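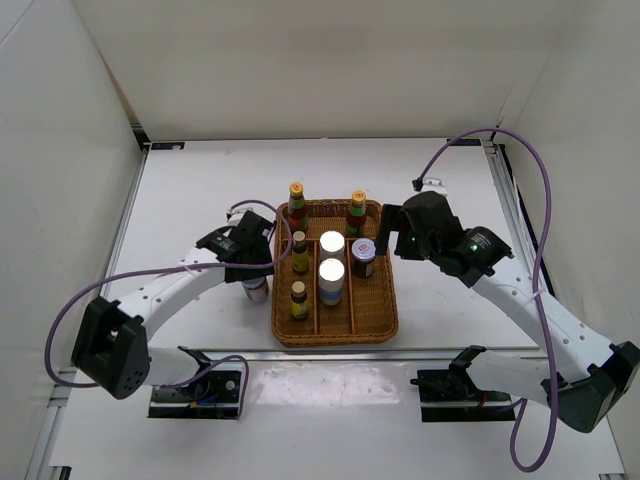

The woven tray, with the sauce bottles at the back and the white-lidded jars in the middle.

Unnur Briem had the kettle on before I'd found anywhere to put my coat, and by the time we sat down she had already told me most of what I'd come to ask. She sells baskets and trays from a narrow shop in Lelholm, and has done since the February her mother gave up the lease next door. People come in for something to hold bread, she says, and go home wanting to rearrange the whole larder!

"I was the worst of them," she told me, pouring. "I had a cupboard at home where you moved six things to reach the vinegar, and I moved them every single night for years."

What cured her was a tray with low partitions, the sort she now keeps in stock under the name Velar. The rule she gives her customers is simple enough: tall bottles go to the back, small ones in front of them, and jars get a row to themselves.

"You want to see the lids," she said. "If you can see a lid you'll use what's under it. My sister bought the same mustard over and over, because the first one was always hiding."

I asked whether she minded the crumbs, as I always have with wicker. She laughed and fetched an old paintbrush from a drawer, which she runs along the weave on a Tuesday while the radio is on. Drips are another matter (soy sauce especially), and she wipes the bottoms of bottles before they go back.

She has sold 132 of the trays so far, and one customer in the next street has 4, all for spices. Unnur thinks that's a bit much, though she carried the last one round herself and stayed for lunch.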